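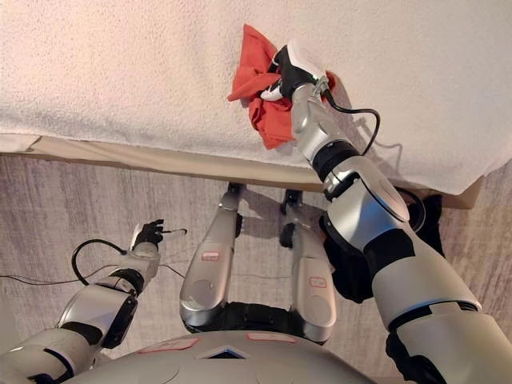

How often should a terry cover be washed?
A terry cover in regular use should be washed after every 2 weeks of service, and sooner if it has been stained. Covers on tables used for infants or for treatment are to be changed after each use.

General Questions on Terry Covers and Wiping Cloths

The following answers apply to all terry covers and colored wiping cloths supplied through the Barberg Linen Service. Questions concerning accounts and deliveries are answered at the end of this page.

May a cover be cleaned without removing it from the table?
Yes. Light dust, lint and crumbs may be wiped away while the cover remains in place. Use a soft cloth, folded or gathered in the hand, and work from the center toward the border. Do not scrub in circles, as this raises the loops of the fabric.

Should the wiping cloth be damp or dry?
A dry cloth is sufficient for lint and dust. For a fresh spill, first blot with a dry cloth, then wipe with a second cloth dampened in cool water. The cover must be left to dry fully before anything is placed on it.

May a colored cloth be used on a white cover?
A colored cloth may be used dry at any time. Orange and red cloths must be washed separately twice before they are used damp on white terry, as new dye may transfer. Cloths from the Dutdale range carry a label stating whether they have been prewashed.

How should the cover be fitted?
Draw the cover flat across the surface and smooth it outward by hand. A short overhang is acceptable on any side. The border should not reach the floor or be tucked beneath a board that is lifted during use.

What is the correct washing temperature?
White terry covers may be washed at up to 90 degrees Celsius. Colored wiping cloths should be washed warm, in a separate load. Fabric softener should not be used on either item because it reduces the ability of the fabric to take up water.

May chlorine bleach be used?
Bleach is not recommended. Where a stain remains after washing, soak the cover overnight in cool water with a mild detergent and wash it again. Covers that remain stained may be returned for assessment.

Why has the surface become rough?
Roughness is usually the result of too much detergent or of overdrying. Wash the cover once without detergent and remove it from the dryer while slightly damp. Shake it well before hanging.

What should be done about a pulled loop?
Trim the loop level with the surface using small scissors. It should not be pulled out. A trimmed loop will not cause the fabric to unravel.

Accounts and Deliveries

What is the smallest order accepted?
Institutional accounts may order wiping cloths in cartons of 1,000 or 2,000. Covers are ordered singly under the Zorex size table, which is sent to each account in June.

Where should worn items be returned?
Worn covers and cloths should be placed in the gray return sack and left for collection at the Baluyot depot before 4 p.m. Items must be dry when returned. Damp items will be sent back to the account holder.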